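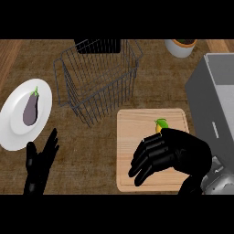
Zorden's kitchen table in the simulator, right hand closing on the yellow fruit.

Zorden tabletop recording kit, reviewed after 22 days of daily use

I've wanted to write this up for a while, mostly for people in small labs who are wondering whether to gather their demonstrations in simulation or carry on wrestling with a real pair of arms. Our group bought the Zorden kit with the last of a small grant. I've been its main user, so these are my opinions and my sore wrists.

What you get is the software, two tracked gloves, a base station for the desk and a handful of ready-made rooms. You put the gloves on, the black robot hands on the screen copy what your own hands do, and every run is saved as an episode with the joint positions, the camera view and the line of text you gave it ("put the fruit in the basket", that sort of thing). Those episodes are what our policy learns from. We wanted plenty of them, done by more than one person, with both hands available.

I recorded 558 episodes for this review and kept most of them. They're nearly all from the kitchen room, the one at the top of the page, and they're nearly all variations on picking something up from the plate or the cutting board and putting it somewhere else.

Setting up

The first afternoon was a bit of a slog. The gloves paired straight away, lovely, and then the base station refused to see the left one until I'd moved a metal lamp off the desk. The manual does mention this, on a page I hadn't reached. After that there's a calibration where you make a fist, spread your fingers and touch each fingertip to your thumb. It takes 56 seconds and you have to do it again whenever a different person puts the gloves on. Dorota Kurek has much smaller hands than me and got a good fit with the spare liners. Ibrahim Ekwueme's thumbs never tracked as well as mine did, and he ended up pulling the cuff further down his wrist, which helped a fair bit.

Recording

This is the part I like best! Once you're going, it's quick. Left pedal starts an episode, right pedal saves it, both together bin it and put the room back how it was. On our real arms, putting the table back between runs was half the job, and somebody was forever crawling under the bench after a plastic lemon. With Zorden you just tap and go again. I'd put the radio on and do a batch before lunch, then another one once the emails had dried up.

The fingers move nicely. You can curl all four over a small piece of fruit from above and it looks like a grasp a person would make, and the recording keeps every joint, so you aren't throwing away the interesting bit. The aubergine is harder than it has any right to be. It's smooth and fat at the bottom, and there's no sense of touch in the gloves, so you're judging the squeeze by eye. I dropped it a lot in my first week. I've left some of those drops in, clearly labelled, as I think a policy ought to see a fumble followed by a second go, but Jarosław Sadowski would rather have only tidy runs, and we've agreed to train one of each and stop arguing about it.

The wire basket is my favourite target. It's see-through, the bars make odd little shadows, and our vision model used to get muddled by anything of that sort. Dropping things in from too high makes them bounce off the rim, so you learn to lower your hand properly, and the data is better for it.

One thing I'd warn a new user about is the spare hand. When a job only needs the right, the left tends to drift about with its fingers open while you concentrate, and all that drifting goes into the recording. I went back through my early batches and my left hand was wandering all over the place. Now I rest my elbow on a cushion. You can freeze one side in the settings, but then it's frozen for the whole episode, and I often want it for the second half.

The rooms

Three cheers for whoever did the kitchen. The wood looks right, the light is soft, and there's enough lying about that the policy can't assume the only thing on the table is the thing it wants. I do wish the flowerpot could be shuffled further. The random placement moves the food and the cutting board generously, but the bigger objects only creep a short way from their starting spots, and I'd be wary of a model that had learned "basket lives over there". You can edit the limits by hand in a settings file. It's fiddly, and a slider would be nicer.

The workshop room feels unfinished next to it. Drawers stick, and I once saw a screwdriver sink slowly into the bench. I gave up after one morning and went back to my fruit.

Exporting and the dull bits

Export is fine. The files came out in the layout our training code expects after I'd renamed two fields, and there's a handy viewer for scrubbing through an episode before you commit to it. Please use it. I found a whole run where I'd typed the wrong instruction and had been cheerfully putting the fruit on the plate under the heading "put the aubergine in the basket".

Salurard's cheaper gloves do work with the software, by the way, and Waldemar Pietrzak tried a pair for me. He found them cooler to wear but thought the finger joints lagged when he moved fast. I only had them on for a few minutes and wouldn't want to argue either way. We also looked at the Orileck kit before buying. It uses plain grippers instead of hands, so it didn't suit us, though I'd have been tempted for simpler pick-and-place work.

Niggles

The gloves get warm. The battery in the right one runs down faster than the left (mine does, at any rate). The pedals slide on a hard floor, so a strip of carpet tape is worth having. And support is friendly but slow – I waited 2 days for an answer about the licence, and it was a good answer when it came.

Would I buy it again?

Yes, for hands and kitchens. The first policy we trained on my episodes picks up the yellow fruit in simulation far more often than I'd hoped, and it's still hopeless with the aubergine, which is probably my fault. We haven't tried any of it on real hardware yet. Grażyna Górecki has the arms booked for December, and I'll add a note under this review once we've had our turn.

Four stars out of five. It would be four and a half if they fixed the drawers.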